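Toy Library Plan Leaves Estlow Parents With Questions

Estlow wants families to stop buying so many toys. Starting in July, parents will be able to borrow a bin of playthings from the town's new toy library, keep it for up to 60 days and swap it for another. The town council approved the program last month after a short discussion and even shorter questions about who will pay for it once the first year is over.

The library will be run by Stollum, a company that already handles the town's used book exchange. Families will pay $2 a bin. Stollum says that will cover cleaning, sorting and replacing lost pieces. It did not provide a budget showing how.
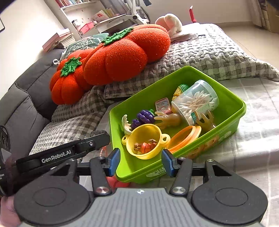

A green plastic bin holding toys and household items.

Lakshmi Varghese, who heads the project for Stollum, told the council that most children lose interest in a new toy within weeks and that sharing is the obvious answer. Asked where the claim came from, she said it was "what we hear from parents all the time."

That may be so. But a similar program in nearby Adomaitis opened with 57 families and closed before its second winter. Organizers there blamed late returns. Former members tell a different story, of incomplete sets and a booking page that was often down.

"I borrowed a train set and got the track and no train," said Araceli Cantero, a mother of three who belonged to the Adomaitis library and has since moved to Estlow. "I'd like this one to work. I'd also like to see what they're doing differently."
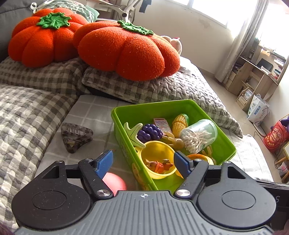

So far the main difference seems to be software. Stollum plans to track every loan with Clurix, an inventory program it also uses for books. Books, however, come in one piece. A play kitchen set does not, and the company has not said whether staff will check each item when a bin comes back or only the bin itself.

Cleaning is another sore point. The proposal given to the council says toys will be "cleaned between loans" and leaves it there. Eun-ji Noh, who runs a home day care on the east side, said she spends part of every evening washing toys used by just a handful of children.

"It's slow work, and there are a lot of small parts," Noh said. "Two dollars doesn't buy much of anybody's time."

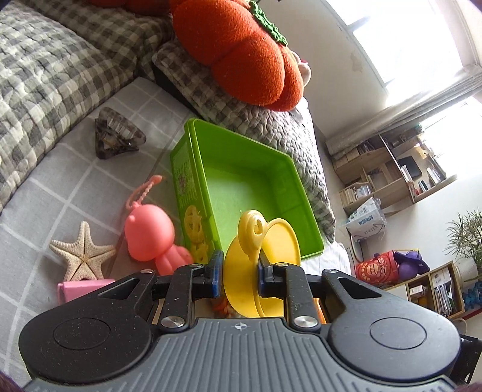

Council member Mārtiņš Lukoševičius, who voted for the plan, said critics were asking too much of a small trial. The town is putting in the use of a room at the community center and nothing else, he said. The proposal also lists shelving, heating and a part-time front desk worker, all without dollar amounts.

Stollum said it would release membership numbers after the first 90 days. It has not decided whether to include figures on lost or damaged toys.

Sign-up opens at 9 a.m. on the first day of the program at the community center. Parents will need proof of address.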